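Flutidby boards > Home robots > Collecting demos

sillwatcher
Back on the tidying set for Mistus. I've got 840 clips in and the sill ones are still the worst of the lot. Has anyone else found cloth far harder than toys?

Daser
Cloth is always worse. I'd drop anything with a fringe and stick to hard objects until the model can pick up a mug.

mechthild_h
Disagree with Daser! If you leave the awkward stuff out you get a policy that only works in a showroom. We did 1,251 clips at Sitompul and the messy shelves taught it most.

Daser
Messy is fine – unlabelled messy isn't. Half of mine had to go back in October.

sillwatcher
Fair point, I've been lazy with labels. I'm doing 23 takes per spot at the moment, both hands, and writing the note straight after each one. Latest spot is the windowsill, hands on the purple cloth, plush toys and dumbbell left up there. 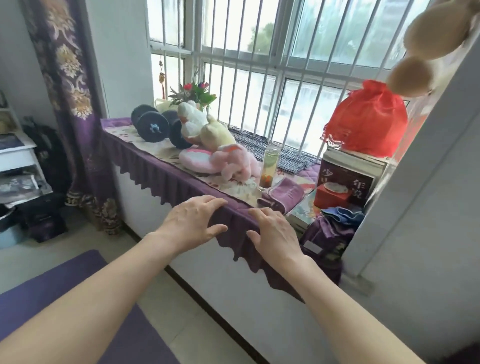

tobbo7
Do you bin a take if you fumble the grasp halfway through?

mechthild_h
Keep it if you recover and finish the job, and tag it as a retry. Bin it only when you give up or the task changes partway.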